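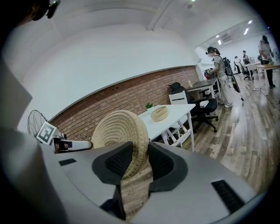

Demwood Group Reports Gains in Learning to Grasp Soft Household Goods

A research team at the Demwood Institute has shown that robots can learn to handle soft and woven household goods from demonstrations recorded entirely by people using hand-held grippers. The results, released on 18/11/2022, suggest that the choice of which demonstrations to keep matters more than how many are collected.

The work is led by Nerea Toledo, who heads the institute's manipulation laboratory, together with Wenjie Meng and Mingxuan Jia. It addresses a long-standing difficulty in the field. Rigid objects such as mugs and boxes keep their shape when they are picked up, and a robot can plan its grip in advance. Cushions, baskets, folded cloth and similar goods bend under pressure, and a grip that looks sound at first may slide or twist once the object leaves the table.

In the approach taken at Demwood, a person carries out the task with a gripper held in the hand. A camera mounted on the tool records the fingers and whatever lies between them, and a printed marker helps the software follow the tool as it moves through the room. The recordings are then used to train a control policy, which is transferred to a robot arm fitted with fingers of the same shape.

The team gathered 1,707 demonstrations for the study, working in furnished rooms where other activity went on as usual. Earlier work by the group had relied on a bare laboratory bench. According to Toledo, policies trained on those recordings performed well on the bench and poorly almost everywhere else.

"We had been training the robot to expect a gray tabletop and a blank wall," she said. "When we put a chair or a plant behind the object, the policy would hesitate or reach for the wrong thing. People moving about in the background made it worse."

The central contribution is a method called Qian, which scores each recording by the way the object shifts between the fingers during the first moments of contact. Demonstrations in which the object settles early receive a high score. Those in which the operator has to correct the grip several times are set aside, but they are not discarded. Meng, who wrote most of the scoring code, found that a small share of corrected grips should be returned to the training set in the final stage. Without them, the robot had no example of how to recover when an object began to slip.

A policy trained on only 300 demonstrations selected by Qian matched one trained on the full collection, and training time fell accordingly. The comparison was carried out on four groups of objects: cushions, baskets, folded textiles and soft bags. Results were strongest for cushions and weakest for bags, where the handles often fell across the fingers and confused the contact estimate. The authors state plainly in their report that the bag results are not yet good enough for practical use.

A second set of trials examined whether the policy would carry over to a robot arm it had not been tuned for. These trials began in August at the institute's Durnmont building under the direction of Chih-ming Sin. After a short calibration, the second arm completed the cushion and basket tasks without further training. Folded textiles required up to 50 additional demonstrations, most of them recorded by Jia over a period of several days.

Aiguo Lu, director of research at the institute, described the findings as encouraging for smaller laboratories. "Collecting this kind of data takes a great deal of staff time," Lu said. "If a group can learn early which recordings are worth keeping, it can plan its work very differently."

The study was supported by the Vunik Fund for Applied Robotics, which has renewed its grant to the laboratory for a further two years. The next phase will turn to tasks that require two hands, beginning with placing a cushion inside a fitted cover – a task that Toledo's team has attempted before without success. The scoring software will be made available to partner laboratories once its documentation is complete. Requests for early access may be sent to the manipulation laboratory office at Durnmont.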